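3.2 Reader reviews and the length of the book

The second part of the study looked at how readers write about short fiction compared with full-length novels. We collected 3,215 reviews from Jultness, a reading site where members keep public shelves and can leave a rating with or without text. Reviews of fewer than 40 words were dropped, along with those that only repeated the publisher's blurb. This left 1,606 reviews, of which 249 were of novellas.

Each review was read by two coders (Ko and Poon), who marked whether it mentioned length, ending, main character and genre. Where they disagreed, Chung made the decision. Most disagreements were over genre, as reviewers often call a book horror in one line and a family story in the next. We kept both labels in those cases.

Length came up far more often in the novella reviews. Many readers said they wanted more pages, including readers who gave the top rating. A smaller group said the story should have been a short story and felt stretched. Novel reviews that mentioned length were mostly complaints about the middle chapters.
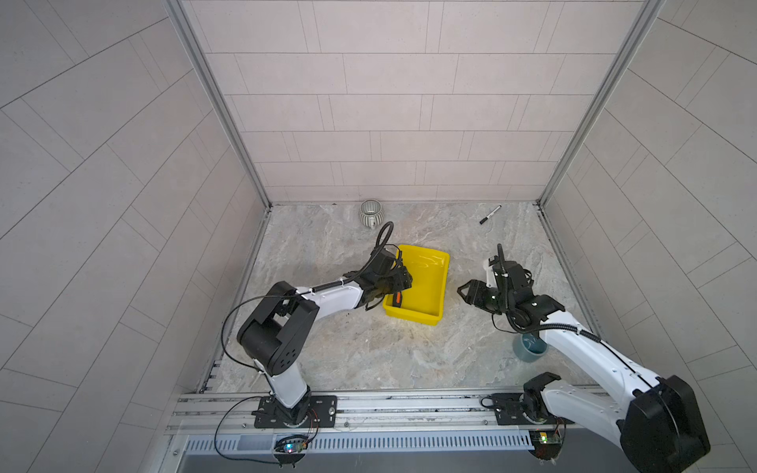 Figure 4. Two-arm workcell with tiled walls; the gripper of the left arm is inside the yellow bin.

3.3 Child narrators

A separate group of 232 reviews dealt with books told by, or closely following, a child under 13. Oral and Yau coded these for one further point: whether the reviewer found the child's voice believable. Reviewers who did not believe the voice usually quoted a sentence to show why, and the quoted sentence was nearly always dialogue. Those who did believe it seldom quoted anything.

Sad endings were forgiven more readily in this group than we had expected from the pilot in October. Several reviewers warned others about the ending and then recommended the book anyway. Reviews posted by members of the Pekmont reading circle were left out of this count, as the circle gives its members set questions to answer and the wording of the answers is very similar.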